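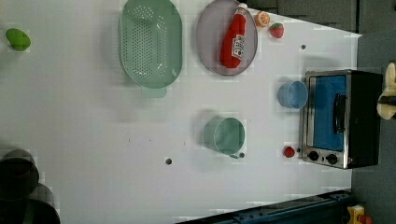 Sipos Play Kitchen Set: data card

Sipos is a collection of tabletop arrangements built from toy food and toy kitchenware. The card covers the objects, the way they are laid out, and the naming rules used in the annotation files. All arrangements use a white tabletop. Cookware, dishes and food share the surface with no fixed zones, so a ketchup bottle may lie across the lavender-gray plate while the orange slice and strawberry sit beside it on the bare table. The toaster oven is the largest item in regular use and is normally placed near one side of the table.

Contents

The release holds 2,619 annotated arrangements, split into 5 parts by layout type. Each part has its own folder and its own index file. Folder names follow the layout type (open, stacked, contained, paired, mixed). Index files are plain comma-separated text, one row per arrangement.

Object groups

Cookware: pot, colander, toaster oven.
Dishes: plate, cup.
Hard-type food: mango, strawberry, orange slice, small red round item.
Soft-type food: banana with peel flaps.
Bottles: ketchup.

The small red round item is labeled red_round in every file. Annotators split between tomato and cherry during the first pass, and the neutral label was kept. The green oval fruit is labeled mango throughout. Earlier files from Ernska used avocado for the same item; these were corrected in version 2.
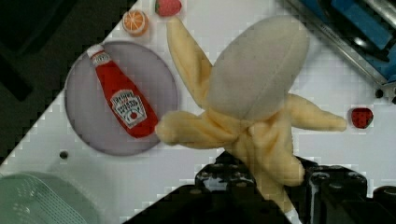
Soft items need more fields than hard ones. For the banana, the peel is recorded as closed, partly open or open, and each flap is recorded as free or overlapping another object. An overlap is logged even where the flap only crosses the rim of a dish. The fruit part and the peel share one object ID. Earlier drafts gave them separate IDs, which doubled the banana in the object totals.

Annotation fields

object_id: integer, unique within an arrangement.
label: from the list above, lower case, underscores for spaces.
support: the surface or object directly underneath.
pose: upright, lying, inverted or unclear.
peel_state: banana only; blank for everything else.
overlap: list of object IDs, may be empty.
note: free text, optional.

Support is always the nearest item. A bottle on a plate has support = plate, and the plate has support = table. Items inside the pot or colander take that item as support, including when they also touch the rim.

Screw heads and small holes in the tabletop are not objects and have no ID. Shadows are not annotated.

Known issues

Pose for round items is set to unclear in all 5 parts and should not be used.
The colander is partly translucent, and items under it are sometimes missing from the index.
Two strawberries may appear in one arrangement. They share a label and differ only by object_id, which is not stable from one arrangement to the next.
Printed text on packaging has not been transcribed.

Checks

A sample of 20 arrangements from each part was labeled a second time at Vistness, without access to the first labels. Most disagreements concerned overlap on the banana flaps. Disputed rows carry the word "review" in the note field.

Changes

Version 2: mango label corrected, banana IDs merged, support field made mandatory.
Version 1: first release.

Maintained by Flondumetti. Corrections should give the folder name, the row number and the proposed value.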